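This site uses cookies to remember your settings. Accept / Manage

Workshop notebook: laundry and folding corner
May 8, 2020, by Yolandi Buthelezi

Okay, back to the clothes pile! I spent the morning going through the garments we keep for folding practice, and the pile had gotten out of hand (my fault, I kept saying yes to donations). Sheldon Petrenko brought in another bag from his sister's closet, all good stuff, but half of it was jersey and we already have more jersey than shelf.

My rule for keeping something is pretty loose. It has to hang nicely when you pick it up, and it has to be a color you can find fast on a pale surface. White tees are out for now. I spent 10 minutes yesterday hunting for a sleeve edge on one and I'm not doing that again. The red is the one I like best so far, just a great long drop of bright fabric, and the creases are easy to read all the way down.
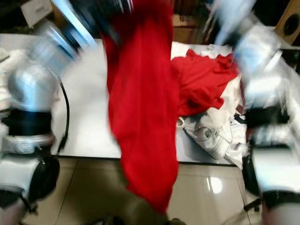

Things to sort out before the next round

Long pieces need a proper shake before they go on the table, then lay the hem down first and walk the rest back over it. Dennis Bunting does it the other way, top first, and he's quick, but I always end up with a lump in the middle when I try it. We should each do 5 his way and 5 mine and compare. I'd happily lose that bet.

Mohammed-Awal wants everything washed once without softener so the fabrics start out even. Fine by me! The Melnyk bins are still the right size for the folded stacks, although the lid on one of them has cracked again. Darcy, if you're ordering, we need 3 more, plus a pack of 50 of the little cloth tags.

Still not sure what to do about the heavy sweaters. They fold into bricks and push everything else off the shelf. I've put them in the hallway cupboard until somebody has a better idea.

Last updated: same day, after lunch (added the tags)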